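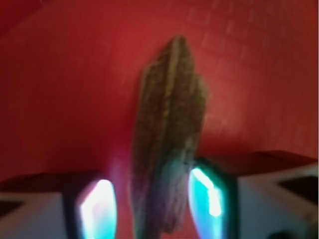
Evodura sells things that fell off trees. We have tried kinder ways of putting it, and our first brochure went with "botanical surface elements," but Zahira Liew's mother read it and asked whether we had gone into countertops. We supply natural bits and pieces to florists, window dressers, model makers, craft teachers and a small number of people who keep lizards. Most of our stock is brown. It comes long and narrow, or short and wide, with ridges or without, and once you have looked at enough of it you begin to hold opinions. A tall piece with grooves running lengthwise and a rounded tip, mottled somewhere between olive and tan, will look like very little on a forest floor. Put it in front of deep red and it has presence. Red is the color we recommend to anyone dressing a window, and we recommend it so often that some customers now say it before we can.

How we started

Zahira was building sets for a children's theater and needed a forest by Friday. The forest she could buy was green plastic and smelled like a shower curtain. She drove out to a sawmill, came back with a carload of offcuts and bark, and built the forest out of that. The play was not well reviewed. The forest was mentioned twice.

Vaughn Greenberg was in the audience because his nephew was a badger. He ran a packaging business at the time and had a half-empty warehouse, and he asked her in the lobby what she planned to do with the leftovers. Evodura opened the following August, in the half of the warehouse that was empty. We have since taken over the other half, and Vaughn has stopped mentioning the packaging business.

What we sell

The catalog runs to 3,891 items, which sounds grand until you learn that every piece of bark over a certain length gets its own listing. No two are the same, and customers who order one unseen tend to write to us about it. So each gets its own number, its own measurements and a line of description. Zhiqiang Xiao writes the descriptions. He came to us from a furniture auction house and has never quite put it down, so you will find entries like "a handsome upright piece, some flaking, good color to the lower third." People complain about our shipping rates now and then, but they are very fond of Zhiqiang.

Beyond bark there are dried leaves, seed pods, cones, driftwood, twig bundles and a drawer called Other. Firura is our range for schools: smaller pieces, sorted by texture and packed for a class of 18, with extras for the child who snaps things. Bestano is the range for shop windows, where the pieces are larger and so are the invoices.

How we sort

By hand, slowly, on long tables. Lihua Pan runs the sorting room and works by a system that she says is written down. New deliveries are brushed, checked for residents and left to dry on racks before anybody gives them a number. Rough goes with rough. Layered pieces, the ones where a thin flap is coming away down one side, get a tray to themselves, partly because they are fragile and partly because the model makers fight over them. They make excellent cliffs.

Then there is the argument over what counts as bark. A thick dried leaf and a thin strip of bark can look remarkably alike, and an old weathered splinter of wood can pass for either. We have 39 pieces on a shelf by the door labeled Under Discussion. Two of them have been there since we opened. Lihua and Zhiqiang have agreed not to bring it up at lunch.

Where it comes from

Sawmills, tree surgeons, orchards, and the Zeng family's woodland, where Shaohua Tang does our collecting after storms. We don't strip living trees. If it was still attached, we don't want it, and Shaohua will tell you so at greater length than you may have time for. Supply depends on the weather, and this makes us the only business in the building that is cheerful about high winds.

Visiting

You are welcome to come and pick out your own. The showroom is open weekday mornings, and Saturdays if you call first. Wear something you don't mind getting crumbs on. Bring a swatch if you are matching a backdrop, or borrow one of ours — we keep most colors, and several shades of red. Children may touch everything except the shelf by the door.

Trade accounts are handled by Vaughn, who will also offer you boxes.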